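# Packing room notebook - long box, paper filling and the curved table

10/25/25. Entry by Ebony Partington, read and initialled by Isla Te Moana.

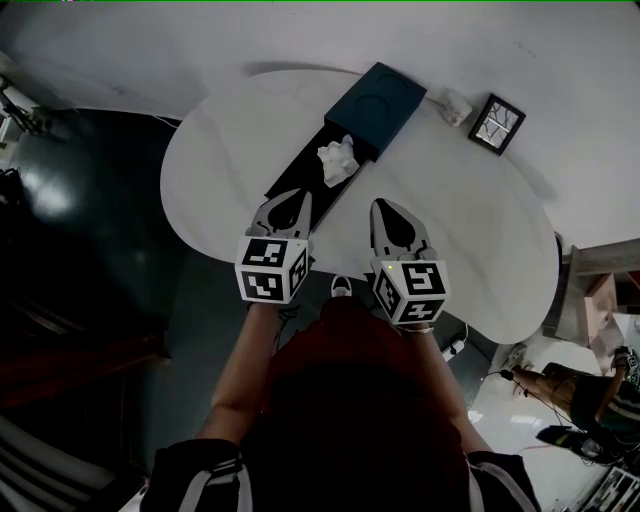
*Reading time: 3 min*

**Purpose of the session**

The session was held to settle how the long navy boxes are to be filled and closed before the Dương loan leaves the building in December. The previous entry on this subject left two matters open: how much paper should go into the lower section, and whether the box may be worked on while lying at a slant to the person at the table. Both are dealt with here. A third matter, the storage of the small framed picture, arose during the work and is recorded towards the end.

**The table**

The white kidney-shaped table was used in place of the rectangular bench, which is still occupied by the Fustau crates. The worker stands at the inward curve, and the box lies directly ahead. This brings the far edge within easy reach and leaves the broad ends free for items that are waiting. The top stands 70 cm from the floor. Isla considers this slightly low for a full afternoon and has asked for the leg extenders to be found. They were last entered in the Vikent cupboard list but were not in the cupboard when it was opened.

One drawback was observed. On a straight bench the box can be squared against the front edge, and the lid can be checked against the same line. The curved edge offers no such guide. A strip of low-tack tape was laid on the top later in the session and served adequately. The tape must be lifted the same day, as last year's left a residue that took a good deal of cleaning.

**The box**

The box is dark navy, with a black lower section and a solid lid portion at the far end bearing a round recessed imprint. It should be placed with the imprint away from the worker. When this is done the open part comes nearest, and the filling can be adjusted without reaching across the lid. Colleagues who were shown the opposite arrangement in the spring are asked to change over. The old instruction sheet has been withdrawn from the wall.

Overall length by the steel rule: 356 mm. The printed specification gives a lower figure, which is presumably an internal measurement. The storage trays should be cut to ours.

With regard to the slant: the box was laid diagonally, running from lower left to upper right as seen by the worker. This was found acceptable for placing and removing paper. It is not recommended for closing. A box lying at an angle tends to be pressed harder on one corner, and the lid may then sit unevenly. The box should be turned straight before closing and inspected from the side.

**The paper**

A single crumpled wad placed near the middle, just below the lid portion, was taken as the starting arrangement. The question was whether one loosely made wad gives enough support or whether the paper should be folded into a pad.

Notes from the trial are as follows.

- Loose wad, middle: easy to take hold of, easy to lift out. Moves when the box is tilted by hand.
- Loose wad, pushed up to the lid portion: moves less, but is awkward to get at and was torn on removal.
- Folded pad: lies flat and stays where it is put. Slower to prepare. Two colleagues folded it in quite different ways, so a drawing will be needed.
- Loose wad on top of a folded pad: satisfactory. Takes more paper than is desirable.

The heaviest filling tried came to 47 g on the bench scale. Nothing in the loan requires that amount, and it made the lid difficult to close. The middle arrangement is adopted for light items and the folded pad for anything with a rigid edge. Used paper is to be kept for practice only and must not be returned to the clean drawer. Isla has marked the drawer accordingly - the pencil label had become unreadable.

A remark on handling. It is preferable to take the wad by its raised folds and lift straight up. Drawing it along the inside of the box causes it to catch and leaves fragments behind. These are small and pale and show up well against the black, so a quick look before closing is sufficient. A soft brush is kept with the rule.

**Items waiting on the table**

The small square picture was kept to the right of the box during the work. It has a dark border and a light image with grey branching lines. It does not belong to the loan and was entered as Dullard room stock on an older sheet, without a title. I have written "branches, square, dark border" on the new sheet for the time being. If any colleague knows the proper title, please write it in and add initials.

The picture is not to travel in a long box. Isla asked whether it might share one with a rolled document, and I would advise against it. A square frame beside a long object leaves a gap that paper alone does not fill well, and the corners would bear on whatever lies next to them. It should have its own carton with corner pieces. Until one is made up, it may stay flat on the second shelf, face upwards, under a clean sheet.

The other small items should be moved off the far edge before a box is turned. The room has lost things over that edge before, and small pieces are hard to find again on the pale floor.

**Points for colleagues**

1. Imprint end away from the worker.
2. Paper in the middle of the open section. Folded pad for rigid items.
3. Turn the box straight before the lid is closed.
4. Brush out fragments and check the inside.
5. Lift the tape at the end of the day.

Sleeves should be kept back from the filling. Loose cuffs were found to drag the paper during the spring packing, and a good deal of time was spent putting it right.

**Outstanding**

Leg extenders: Isla to ask in stores. If they cannot be traced, the Fustau crates will have to be moved so that the rectangular bench can be used for the long afternoons.

Folding drawing: I have made a first version in pencil. It shows the pad from above only, and the last fold is not clear. Isla will try to follow it without any help from me, and we shall correct it from there.

Storage trays: the cutting list still shows the printed length. To be amended before the board is ordered. The Dương paperwork quotes the same printed length on its second page, and the lender should be informed of the difference in writing.

Tilting test: to be repeated with the folded pad and a dummy item inside. Today's trial was made with paper alone, and I would not wish the result to be relied upon for the loan itself.

E.P.

*Added later, I.T.M.:* read and agreed, except that I would prefer the brush to be kept in the clean drawer and have put it there. Extenders still not found.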